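Rircombe Basketry Supplies
Care and storage: frequently asked questions

What humidity should woven baskets be stored at?
Moderate indoor humidity suits most natural fibres. Very dry air makes willow and rattan brittle at the bends, and sustained damp encourages mould. If the room feels comfortable for a wooden instrument, it will be fine for a basket.

Can I wash a basket?
Vacuum it first with a soft brush attachment, working along the weave. If soil remains, wipe with a cloth wrung out in cool water and a little dish soap, then wipe again with clean water. Do not soak a finished basket unless you intend to reshape it. Dyed pieces should be tested on the underside before any moisture is applied.

How long does drying take?
Allow 2 days on a rack, out of direct sun, with air moving under the base. Hair dryers and oven racks cause splitting. Thick borders dry last, so check there before putting the piece away.

Mould has appeared on the base. Is the basket ruined?
Usually not. Take it outdoors, brush off the dry growth, and wipe with white vinegar diluted 1:1. Let it dry fully and repeat if the smell persists. Grey staining left in the fibre is permanent but harmless to the structure.

Should I oil or varnish it?
Oil is optional. A thin coat of boiled linseed oil will deepen the colour of unpeeled willow. Lay used rags flat outdoors to dry, as they can self-heat when bundled. We do not recommend varnish on anything that flexes in use.

How do I deal with insects?
Fine powder under a stored basket suggests borers. Seal the basket in a polyethylene bag, press out the air, and place it in a chest freezer at -20 °C for 2 weeks. Keep it bagged until it returns to room temperature.

Can baskets be stacked?
Nest them only if the sides taper and the inner one drops in freely. Weight should rest on the base. Straight-sided baskets belong side by side on a shelf.
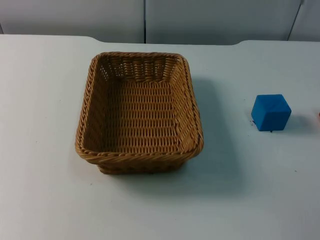 Rectangular basket with flared sides and a braided rim.

Which repairs do you accept?
Broken stakes, loose borders and detached handles. Girish Pal assesses all repairs at the Pultden workshop, and quotes are valid for 3 months. We do not repair plastic or paper-cord weaving. The workshop is closed in August.

Do you keep records of past repairs?
Yes. Each job has a card listing the fibre, gauge and any dye used. Write to Sanaa Alaoui at the Pultden workshop with the name on the original order.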